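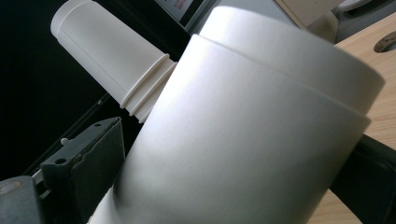

A hand-held gripper with a finger against a white cylinder, above a light wooden surface.

The Rolia guideline is a set of good-practice rules for recording manual tasks with hand-held grippers. It covers the state of the tool, the layout of the work area, the conduct of the operator and the records kept with each session. It is used mainly by small laboratories and contract recording sites, and it is not a safety standard. Sites that follow it are still bound by the workplace rules of their own country.

Background

The first draft was written at Clarbridge by Harriet Delacroix, who had found that recordings from different sites could not be compared. Fingers were padded with whatever tape was on the shelf, tables stood at different heights, and operators began and ended a task in their own way. Her draft ran to 79 clauses. Kiều Ông later cut and reordered it, moving the clauses on data files into a separate annex. The revised text was adopted in August and is the one in general use.

Condition of the fingers

The longest section deals with finger surfaces. Padding or tape on the inner face changes both grip and appearance, so its state has to be noted at the start of a session. The guideline sorts wear into three grades. Grade A is a surface with no lifting. Grade B allows creases and small lifted edges, as long as the grip face is still covered. Grade C is any surface where the base material touches the object, and a tool in this grade is taken out of use until it is repaired.

Padding is inspected every 185 recordings and replaced after 500, whatever its grade. Both fingers are done together - a new strip facing an old one is treated as a fault.

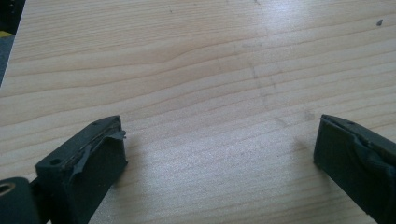
The inspection is made with the gripper open and nothing between the fingers. The operator closes it once, slowly, and checks that the tips meet evenly. Loose flaps may be trimmed but not glued during a session. Any change made partway through starts a new session number, even when the same operator carries on with the same task.

Work area

The table must be fixed or marked so that it can be put back in the same position. Tape on the floor is accepted for this. Cables should run clear of the operator's feet and should have enough slack for the full reach of both arms. Marks and scuffs on the tabletop don't need to be removed, but cleaning between recordings of one series is discouraged.

Objects are chosen in advance and listed by type. Light, thin-walled items such as paper cups are placed in their own class, as they deform under a grip that would suit a bottle or a box. Operators are asked to use the least closing force that holds the item. 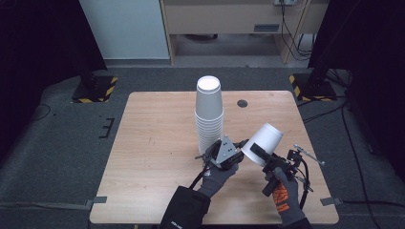 Can an operator wear gloves during a recording?
Gloves are allowed if they fit closely and don't slow the trigger or handle. The same type must be worn for the whole session, and it is entered in the session record.

Records

Each session record gives the tool number, the padding grade, the table position and the object list. Failed attempts are kept and labeled, including drops. Form 707 is the standard sheet, though many sites use their own version with the same fields in the same order.

Use and criticism

Meinecke and Rerkow both apply the guideline in full. Rerkow has argued that a fixed replacement count wastes good padding and that the grade alone should decide. Delacroix kept the count on the grounds that two people often grade the same strip differently. Annex 2, on the storage of spare fingers, is still a draft.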